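My aunt Ileana only signed us up because Rundell was giving away tea towels, and she has never in her life said no to a tea towel. So there we were on a Saturday in July, standing in somebody's living room on Coman Street with our shoes off, waiting for a robot to do housework.

It was a real home, too! Mircea Sandu, who ran the open house, said the Rirneck folks wanted it among people's own stuff, the snack jars and plush toys and all. He had a little speech about it. My aunt talked right through the speech.

"Does it do windows?" she said.

"Not yet, ma'am."

"Then what's it for?"

I wanted to crawl under the rug, except there wasn't a rug, just big white marble tiles that were freezing my feet through my socks. Mircea smiled the way you smile at your fourth visitor of the day and told us it was going to work at the table. It had two arms, white, with black cables looping off them, and when it rolled up to that shiny table with the red edge everybody went quiet. Even my aunt. 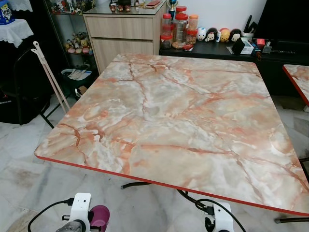 I guess I'd expected it to be fast. It wasn't, it was slow the way my grandmother used to be slow, like it was thinking over each thing first, and I caught myself leaning forward with my hands half up as if I could help. A girl named Ruxandra next to me was doing the exact same thing. We both put our hands down.

"It's shy," my aunt whispered.

"It's a machine, Auntie."

"So? Your uncle was shy and he fixed trucks."

She stayed for the next showing, and the one after that. I had to go back in and get her, and she'd forgotten the tea towel.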